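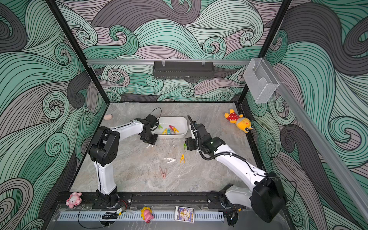 El día que el brazo derecho no quiso parar

Escribo esto rápido porque si lo dejo para mañana no lo escribo. Y porque Renu me ha pedido el parte del incidente y prefiero desahogarme aquí primero, que aquí puedo decir palabrotas (no voy a decirlas, tranquilos, que me lee mi madre).

Contexto para los que llegáis nuevos. Tenemos dos brazos atornillados a un mismo rail, uno a cada lado, y los ponemos a coger pinzas de la ropa y a dejarlas en una bandeja blanca. Pinzas de plástico, de colores, las del bazar de abajo. Parece una tontería de tarea hasta que lo intentas. Una pinza de pie es una cosa, tumbada es otra, y si la coges mal se abre y sale disparada.

Llevábamos toda la semana bien. Bien de verdad. Tanto que me puse chulo y le escribí a Vignesh: "esto está para enseñarlo". Error.

Lo que pasó

Pulsé pausa. El izquierdo se paró donde estaba. El derecho no. Siguió con lo suyo, hacia la bandeja, como si oyera llover. Volví a pulsar. Nada. Y yo, que soy muy listo, tenía ya la mano dentro para enderezar una pinza tumbada.

No me hizo nada. Lo pongo lo primero porque ya me ha llamado Tane asustado. Me rozó la muñeca con la carcasa, saqué la mano, le di al botón rojo y ahí sí, se cayó todo, los dos. Luego me senté en el suelo un rato.

Lo que me da rabia es que la regla la escribí YO. Está pegada en la puerta: no se mete la mano con el par puesto. Pausa no es parada. Pausa es pedirle por favor a un programa que deje de mandar órdenes, y si el programa está a otras cosas, pues tú verás.

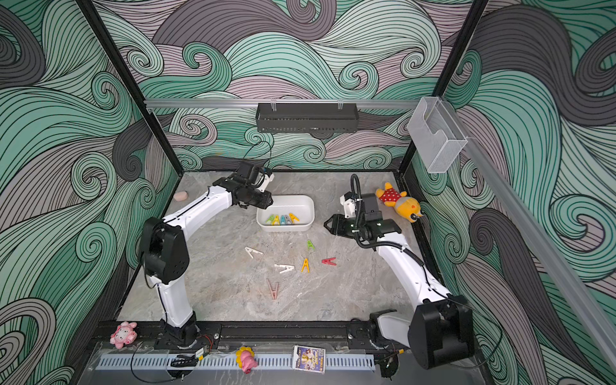

Publicado el 29/06/2021 por Paora Fairweather
Archivado en: averías, cacharros, sustos

Sigo, que me he ido a por café.

La causa. La buscamos Vignesh y yo, él por teléfono y yo con el portátil en las rodillas. Primero le eché la culpa al cable, que es lo que hago siempre. Conector fuera, conector dentro, moví el manguito del derecho de todas las maneras posibles. El cable estaba perfecto. Una hora perdida.

Después miramos los registros y ahí estaba. El programa que reparte las órdenes (se llama Godel, el nombre se lo puso Ekow, no preguntéis) guarda una cola para cada brazo. La del izquierdo se vacía al pausar. La del derecho no. En agosto pasado alguien cambió el tamaño de la cola de 30 a 500 "para que fuera más suave" y lo hizo solo en un lado. Ese alguien fui yo, lo pone el historial con mi nombre, no hay escapatoria posible.

O sea que al pausar, el derecho tenía todavía un montón de órdenes pendientes y se las iba comiendo una detrás de otra. Con movimientos cortos no se notaba. Con la tarea de las pinzas, que va de un lado a otro de la mesa, vaya si se nota.

Vignesh dice que era cuestión de tiempo. Gracias Vignesh.

Lo que hemos cambiado

Cola a 30 en los dos, y el valor sale ahora de un único fichero. Al pausar se vacían las dos y el programa se queda esperando a que cada brazo conteste que está quieto. Si uno no contesta en 200 milisegundos, se corta la corriente y a tomar viento. Es brusco, los brazos se desploman si los pillas en alto, y alguna pinza acabará volando. Me da igual.

El botón rojo lo hemos movido. Antes quedaba detrás del monitor, había que estirarse por encima del teclado. Ahora está en el canto de la mesa, a la altura de la mano izquierda, que es la que tengo libre.

Y la regla de la puerta la he reescrito en letra gorda. Renu quiere además que haya 2 personas cuando se trabaje dentro. Me parece bien, aunque a ver quién se queda conmigo a según que horas.

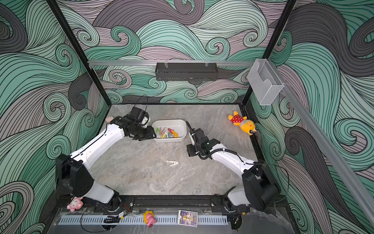

También hicimos pruebas de pausa a lo bestia, con la tarea en marcha, pausando en el peor momento que se me ocurría. Con el brazo bajando a por la pinza. Con la pinza cogida. Llegando los dos a la bandeja a la vez, que es lo que me quita el sueño porque ahí el espacio es justito. Paró siempre. Me quedé pulsando más rato del necesario, lo reconozco, como quien vuelve a comprobar que ha cerrado el gas.

Queda una cosa sin resolver. En los registros hay un hueco, un trocito en el que el derecho no manda nada de nada, justo antes del roce. Ekow cree que es el adaptador USB. Yo no lo tengo claro. Si a alguien le ha pasado algo parecido con dos brazos colgando del mismo ordenador, que me escriba, porfa, los comentarios están abiertos.

El parte para Renu lo mando esta noche. Se titula "Contacto leve con operador durante pausa", que suena muchísimo mejor que como fue. La muñeca bien, ni marca. Y mamá, de verdad, que estoy bien, te llamo luego.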